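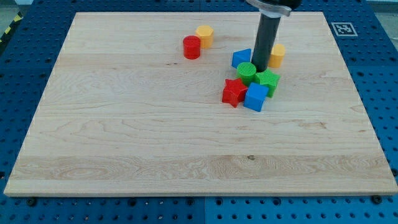
Who should decide which jobs in a workshop go to the robot arm?
The people who do those jobs now, sitting down with whoever has to pay for the arm. They know which parts of the day are dull and which only look dull.

These tips come from the packing and sorting room at Guda in Stovadville, where an arm started work in April. Most of them would suit any small workshop.

Start with simple shapes
Coloured plastic blocks on a plain board are good for early trials. Cylinders and cubes have sides that are easy to understand. Stars are more awkward, as the points change what there is to hold. Keep your real stock out of it until everyone on the shift has seen the arm run and stop.

Try blocks apart and blocks together
A piece standing alone is one job and a piece pressed against its neighbours is another. On the board, six blocks sit bunched round the gripper and two stand off by themselves, the red cylinder and the yellow hexagonal prism. Try both sorts of layout before you promise anyone a rate.

Look after the board
Pale maple marks easily. Wipe it with a barely damp cloth at the end of the shift and dry it straight away. Don't use polish. Crumbs of packing foam get into the holes of a pegboard table, so use a vacuum with a narrow nozzle. Leave printed markers where they are, and don't stand a mug on them.

Mark where people stop
Yellow and black tape along a table edge is cheap. Replace it when it lifts. Ebuka Aliyu keeps a spare roll in the drawer with the marker pens.

Write down the new jobs
Sorting used to take up most of Halima Akpan's morning. She now sets out the trays, clears jams and checks the finished boxes. That is different work, and it was three weeks before anyone put it in her job description. Do this first. If the new work needs more skill, settle the pay at the same time.

Keep a hand-sorting turn
Everyone at Guda still sorts by hand for 30 minutes a week. When the arm is down, orders go out late but they do go out.

Keep the log short
One line per stop: time, what was on the table, who cleared it. Nattawut Sombatkul's first form had 41 boxes to fill in and was left blank.

Allow for the quiet
People sorting side by side talk. People minding a machine often don't. Put the tea break at the same time for both benches.

Updated 22nd July: spare cloths are now in the cupboard by the sink.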